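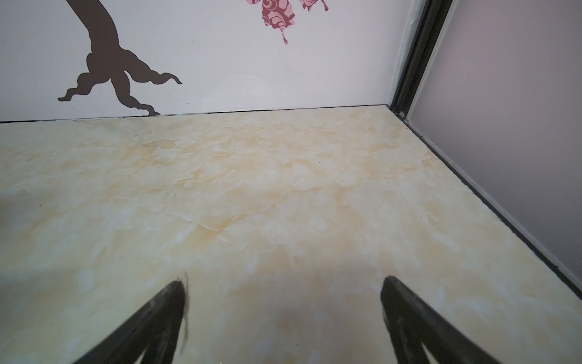

Can machines do household chores yet? A few notes from the Fimmont runs, posted in pieces. October 9, 2025

1/ Task: clear a marble-patterned surface, then wipe it. Two fingers, a camera at the wrist, no other sensing. People assume the lifting is the hard part. Lifting has been fine since August.

2/ Figures for the clearing half. 2,782 attempts logged, 848 of them on soft items (cloths, socks, carrier bags). Hard items are close to solved if you let the arm take its time. Soft ones are where the retries pile up.

3/ Wiping is worse. Cream and ochre veining looks a lot like a spill to the Vahidi detector. So do tiny dark specks, which could be crumbs or could be the pattern. A person runs a thumb over it and knows. The arm has to guess from colour.

4/ We logged 212 false stains in one batch. Most sat along the yellow band. Turning down the sensitivity cured that and then it ignored real tea.

5/ Hair and fibres are the next nuisance. One dark strand at a fingertip crosses the wrist view and gets marked as part of whatever is behind it. Masking the fingers helps – the strand hangs outside the mask.

6/ Patterned walls matter less than I expected. A tree decal with curling roots right behind the work area cost us almost nothing, as the planner ignores anything above the seam.

7/ Shop floor for comparison: Istance has the same arm filling trays at a fixed station. Same parts, same light, same tray. It runs all shift. I wouldn't read much into that for kitchens.

8/ So, chores: tidying hard objects, yes, slowly. Folding, sometimes. Wiping a patterned top without supervision, no. Next batch is more than 3,000 attempts with the new Tavum pads. Will post the soft-item numbers first.

We use cookies to improve your experience. Accept all | Manage preferences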